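Suturing practice on a pad: threads keep tangling and my knots come loose
Posted in Skills Lab and Training, Monday

Hi everyone, long-time reader and first-time poster, so please be gentle! I'm a second-year surgical trainee and I've been given a block of evening time on the console in our skills lab to work on interrupted sutures. I did a fair bit of laparoscopic box practice before this and thought I'd be in good shape, but I'm finding the thread management really hard. I cut it to what feels like a sensible length, I get my needle through nicely enough, and then by the second throw I've got a loop round one wrist and the tail has vanished somewhere behind me. With no feel in my hands I also can't judge how hard I'm pulling.

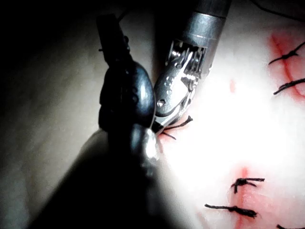 My other trouble is that the first throw slackens off while I'm reaching for the tail to start the second. I've tried pulling harder, and all I got for my trouble was a puckered pad and one snapped thread (sorry, Mendico, who supply our pads and have been very patient with our reordering). Is there a favourite trick for this, or is it simply hours in the chair? I've logged 187 minutes so far, if that helps anyone judge how far behind I am.

Thanks so much in advance, and apologies for the essay.

Suvine

Welcome, and please don't apologise, we've all sat there muttering at a loop of thread! I taught on these for years and the two problems you've got are really the same one, I think. Most people leave the thread too long when they start out. For a single interrupted stitch I have my trainees work with something near the length of their palm, and for a running stitch a bit more. Pull it through until you have a short tail, shorter than feels comfortable, and leave that tail lying where you can see it before you do anything else.

Then have a look at where your thread is going before you make the throw. If it's leaving the needle in a big lazy arc, that's fine and you can use the curve to help you wrap. If it's folded back on itself close to the jaws, stop and lay it flat first. It feels slow, but it's much quicker than picking a tangle apart.
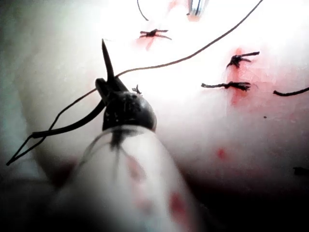 Needle held in the jaws, with tied knots on the surface behind.

As for the slack, make the first throw a double one (a surgeon's knot) and lay it down flat, pulling both ends in opposite directions and low to the surface. Lift upward and it'll open up on you every time. Watch the pad while you tighten. Once the edges just touch, you're there, and any pucker means you've gone past it. Your eyes do learn to do the feeling for you, though it took me a good long winter to believe it.

Happy practising, and do let us know how you get on!

McKinnon

just practise more lol. took me 368 knots before they stopped looking like spiders. also trim your tails, long tails get caught in everything

Bunuvel

McKinnon again, just popping back in with my second cup of tea as I forgot to say anything about the needle. Hold it a little back from the middle, on the thread side, and square to the jaws. Come down on the tissue as near to a right angle as you can manage, then turn the wrist and let the curve carry the point through.
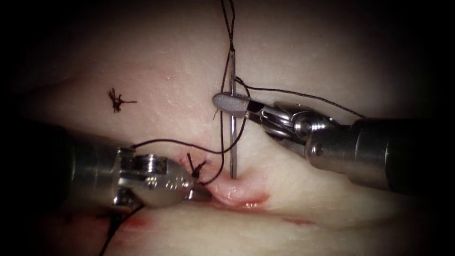

While the driving hand is doing that, give the other one a job. It can steady the edge, or keep the strand out of the way so you're not stitching over your own thread. New trainees tend to park that hand off to one side and forget all about it, and then they have to go looking for it when it's time to catch the tip.

Bunuvel is right about the tails, by the way. And do take a break when your shoulders start creeping up round your ears. I used to set the kitchen timer for twenty minutes and go for a wander down the hall.

McKinnon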